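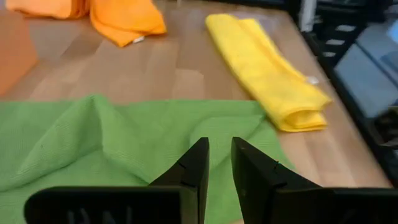 *Wrist view at the towel table: green up close, yellow folded, orange at the back.*

# Teaching the arm by hand: questions I get a lot

I'm Lawal Anozie, and I run the demonstration sessions for the towel folding project at Cestenwood. Most of what's below started as an email I'd typed out one time too many, so now it lives here! Last updated 18 April 2020.

### Do I need to know anything about robots?

Nope. If you can fold a towel at home you're most of the way there. Our best sessions in March came from people who had never touched the controls before (they hadn't picked up my bad habits yet).

### What do I do, exactly?

You hold the leader handles, the arm copies you, and you fold towels. Every time you go from a messy towel to a folded one, that's one demonstration. We save the video from the wrist camera along with every joint position, and the training job on Kuvance picks it up overnight.

### Can't I just grab the arm and push it around?

You can, and we do it for simple stuff like "go to this spot and stop." For cloth I much prefer the handles. When you push the arm yourself, your hands end up in the video, and later on the robot has to manage without them.

### Why do you keep telling me to watch the wrist view?

It's the view the robot gets! If you're peeking over the top of the arm to find a corner, you're using information it won't have. I put the screen up large so you can work from it. It feels weird for the first few towels and then it really doesn't.

### How should I set the towels up?

Different every time, please. Bunch one up, leave another in a strip, let one land in a heap. Swap the colors around too. I once let somebody do a whole afternoon with the green one always in the same place, and the policy we trained went for that place whether a towel was there or not.

### Which part of the towel do I grab?

A single edge or a corner, with the fingers open wide enough to get around it. Come in low and close slowly. Pinching the top of a ridge feels natural but you usually pick up two or three layers, and then you're stuck.

### I messed up. Should I delete it?

Depends! If you dropped a corner and picked it up again, keep it, those are gold. If you bumped the table or walked away for coffee, hit discard. And if you're not sure, keep it and leave me a note in Prumex with the run number.

### How many demonstrations does it take?

More than I'd like. We have 1,700 saved so far. The first model that folded anything I'd put in a drawer was trained on 131, all the same towel, and it fell apart as soon as we handed it another color.

### How long is a session?

We stop at 100 demonstrations or whenever your shoulders complain, whichever comes first. Take 5 minutes off whenever you want. Tired folding is sloppy folding, and the robot will learn that too.

### The arm is lagging behind my hands. What now?

Let go gently, press pause and restart the Canpolat bridge from the desktop icon. Don't fight it, and don't speed up to make it catch up (it will, all at once).

### Can I bring my own towels?

Yes please! Wash them first and leave the care tags on.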